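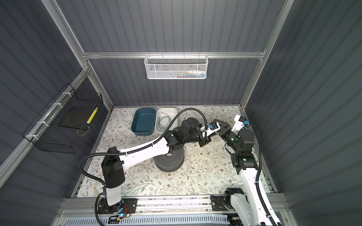
Abb. 1: Zweiarmige Arbeitszelle mit Ablagekörben und Kunststoffwannen, beide Greifer über der Mitte der Matte.

Projektbericht: Störungen bei der Übergabe zwischen zwei Roboterarmen
Projektseminar Automatisierungstechnik, Gruppe Ander
Stand: 06.11.2023

1 Ausgangslage

Im Teilprojekt Hurkitano sollen zwei Roboterarme kleine Bauteile aufnehmen, einander übergeben und in einer Wanne ablegen. Die Zelle wurde im Mai in Betrieb genommen. Die Ablaufsteuerung stammt aus dem Vorgängerprojekt Workton und wurde von uns um die Übergabe erweitert. Der linke Arm bringt das Teil in die Mitte, der rechte Arm fährt an und greift zu, danach öffnet der linke Greifer.

Im ersten Dauerversuch mit 100 Übergaben blieb die Anlage 10-mal stehen. Bei vier dieser Stillstände berührten sich die Greifer so stark, dass die Überlastabschaltung des rechten Arms auslöste. Die übrigen Stillstände waren Zeitüberschreitungen beim Warten auf die Greifbestätigung. Dieser Bericht behandelt vor allem die Berührungen.

2 Fehlerbild

Der Fehler trat immer in der letzten Phase der Annäherung auf. Der rechte Arm fuhr über den Übergabepunkt hinaus und drückte gegen den linken Greifer. Der linke Arm gab dabei etwas nach, das Teil verkantete oder fiel auf die Matte. Nach der Abschaltung blieb der rechte Arm in seiner Position stehen, der linke hielt weiter Kraft. In diesem Zustand durfte keiner der Arme einzeln neu gestartet werden, weil die Referenzfahrt des rechten Arms zuerst nach innen geht. Beim ersten Vorfall haben wir das übersehen und mussten den Not-Halt drücken. Schäden an den Gelenken wurden nicht festgestellt, ein Greiferfinger wurde vorsorglich getauscht.

3 Fehlersuche

Zuerst wurde ein mechanischer Grund vermutet. Die Verschraubung beider Grundplatten am vorderen Profil wurde geprüft und war fest. Auch der Wellschlauch für die Leitungen kam in Betracht, denn er liegt am linken Arm in einem großen Bogen vom Handgelenk über den Ellbogen und kann bei ungünstiger Stellung am Arm ziehen. Wir haben den Versuch mit neu verlegtem Schlauch wiederholt. Der Fehler blieb.

Danach wurden die Protokolle der beiden Steuerungen verglichen. Die Zeitstempel liefen auseinander. Bei den Vorfällen mit Berührung kam die Haltemeldung des linken Arms mit einer Verzögerung von bis zu 1000 ms beim Koordinator an. Der Koordinator rechnete in dieser Zeit mit der letzten bekannten Position weiter. War der linke Arm inzwischen weitergefahren, stimmte der Zielpunkt des rechten Arms nicht mehr.

Die Verzögerung entstand in der Nachrichtenwarteschlange. Der Treiber Lougher schreibt Statusmeldungen und Positionsdaten in denselben Puffer. Wenn viele Statusmeldungen anfallen, warten die Positionsdaten. Im Projekt Workton fiel das nicht auf, dort arbeitete nur ein Arm.

4 Maßnahmen

Positionsdaten und Statusmeldungen laufen jetzt über getrennte Puffer. Positionsdaten, die älter als 100 ms sind, werden verworfen, und der rechte Arm hält an, bis ein neuer Wert vorliegt. Die Geschwindigkeit im Übergabebereich wurde auf 10 % der Nenngeschwindigkeit begrenzt. Das verlängert den Ablauf deutlich, wir haben es für die Versuche trotzdem so gelassen.

Für den Wiederanlauf nach einer Abschaltung gilt folgende Reihenfolge:
Not-Halt betätigen und Zelle gegen Wiedereinschalten sichern.
Rechten Arm im Handbetrieb nach außen fahren.
Bauteil entnehmen, linken Greifer öffnen.
Matte auf lose Teile und Leitungen kontrollieren.
Referenzfahrt zuerst links, dann rechts.

5 Ergebnis und offene Punkte

Der Dauerversuch wurde mit denselben Einstellungen und wieder 100 Übergaben wiederholt. Berührungen mit Abschaltung traten dabei nicht mehr auf. Zeitüberschreitungen gibt es weiterhin, sie hängen vermutlich mit der Greifbestätigung zusammen und wurden noch nicht untersucht.

Offen ist außerdem die Verriegelung der Referenzfahrt. Zurzeit verhindert nur die Arbeitsanweisung, dass der rechte Arm bei belegter Mitte startet. Eine Abfrage in der Software ist vorbereitet, aber nicht getestet. Auch das schwarze Podest unter dem linken Arm ist noch nicht als Hindernis im Kollisionsmodell hinterlegt. Beide Punkte werden vor dem nächsten Dauerversuch erledigt.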